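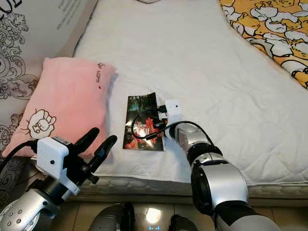
Small booklet on a quilted mattress pad

Clemcombe Travel Club
Minutes of the monthly meeting, December 11, 2023

Present: 16 members. The meeting opened with the minutes of the last meeting, which were approved with one correction. The ferry to Pristby leaves from the north dock, not the south dock.

1. Pristby trip report
The September trip came in under budget. The guesthouse was clean and close to the harbor, but breakfast ended too early for those on the late walking tour. The balance of $200 will go toward next year's coach deposit.

2. Spring trip
Two places were put forward, Wirkano and Holroyd. Wirkano would be five nights with a flight and one change. Holroyd would be three nights by coach. The price for Wirkano is $400 per person before meals.
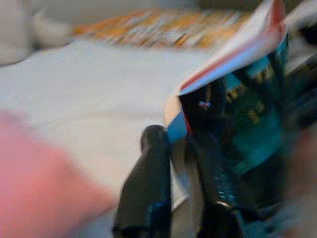

One member said Wirkano was too far for five nights, with most of the first and last days lost to the airport, and asked if a sixth night could be priced. Others were in favor of keeping to five. A vote was taken and Wirkano was chosen, 11 to 5. The sixth night will be priced as an option.

3. Rooms
Single rooms are limited. Anyone who wants one should put it on the sign-up sheet. Sharing requests go on the same sheet. The hotel does not hold rooms without a deposit. 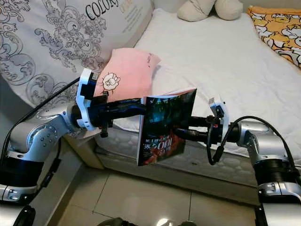

Paperback book

4. Guidebook shelf
The Holroyd street map is still out. Please return it. A newer Wirkano guide will be bought.

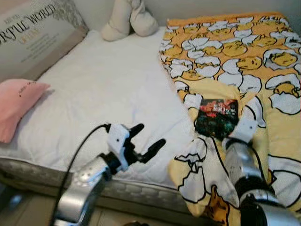
2 min read

5. Other business
Travel insurance is each member's own responsibility. Passports should be checked before the deposit is paid. The slide evening was moved to the next meeting.

Meeting closed at 8:40 p.m.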